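サーバー解体ギャラリー 12月11日の作業より

こんにちは!寒くなってきましたね。8月にSolimanの倉庫整理で引き取ってきた古いサーバー、夏からずっと棚の下に積んだままだったんですが、年内になんとかしたくて、ようやく手をつけました。作業場はいつものAkoraの二階です(暖房の効きが悪いので、私はずっと上着のまま……)。

今回いちばん楽しみにしていたのはDellのサーバー用マザーボード。緑の基板が大きくて、家のパソコンしか開けたことがない人はまずそのサイズにびっくりすると思います。私も最初に見たときは「お盆かな?」と思いました。メモリースロットがずらっと並んでいるところなんて、何度見ても飽きないんですよね。

で、やっぱり主役はCPUまわりです。ソケットを囲む銀色の金属枠と、横にすーっと伸びる細いレバー。先っぽが小さく曲がってフックになっているの、かわいくないですか?

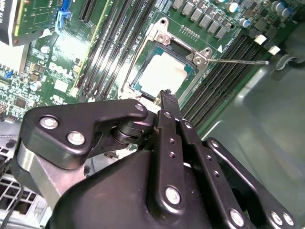

こういう細かい金具って、使っている間は完全にヒートシンクの下に隠れているので、開けた人しか見られないんですよ。そう思うとちょっと得した気分になります。ヒンジのところのネジまで含めて、昔からこのあたりの作りが大好きで、つい手が止まってしまいます。おかげで予定より90分押しました。

CPUの上に残った熱伝導材については、いつもEndicoのクリーナーと綿棒で少しずつ拭いています。前にElikem Akolgoさんに教わったやり方で、端から中央に向かって、力を入れずにゆっくり。急いでゴシゴシやるとソケットのほうにカスが落ちて、あとで泣きます(経験者です)。ピンのあるソケットは特に怖いので、CPUを外したらすぐカバー。これだけは毎回しつこく言っています!

外した部品は、種類ごとにEruvaの仕切り箱へ。ネジは長さがまちまちなので、マスキングテープに「CPU枠」「ファン」「電源」と書いて貼っておくと後が楽です。私は一度ぜんぶ同じ瓶に入れてしまって、組み直すときに半日つぶしました。あの瓶、まだあります。

ちなみに部品の管理番号は今年の分が191番まで来ました。台帳のほうは古い時代からの通しで2069番を超えていて、めくるだけでもなかなか面白いです。手書きのページには、もう読めない型番もちらほら。

残りの筐体はあと6台。次は電源ユニットと、羽根にほこりがびっしり詰まったファンの掃除をやるつもりです。マスクを忘れずに持っていきます。部品の見分け方で気になることがあったら、コメント欄に書いてくださいね。メモリーの規格の話なら、たぶん長文でお返事します!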